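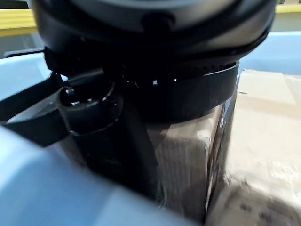

## 4. Listing your event on the Misel community calendar

1. Sign in and tap **Add event**. I keep titles short – the Parisi street fair fits fine, a whole slogan won't.
2. Type your blurb, up to 200 characters. Save the parking details for the Notes box.

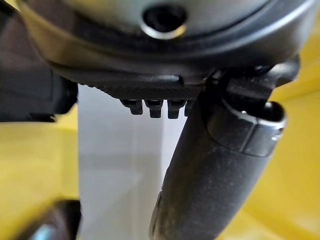

3. Pick a category. Parades go under Festivals (I got this wrong for a whole summer!).
4. Enter your six-digit organizer code.

**Caution:** editing the date after you publish sends an alert to every follower, so check it first.
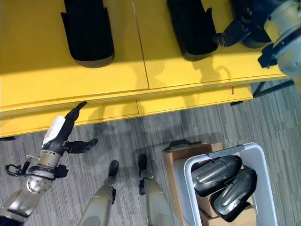
5. Hit **Publish**. Mine usually show up by lunchtime – if yours doesn't, try Wernex support, extension 1212.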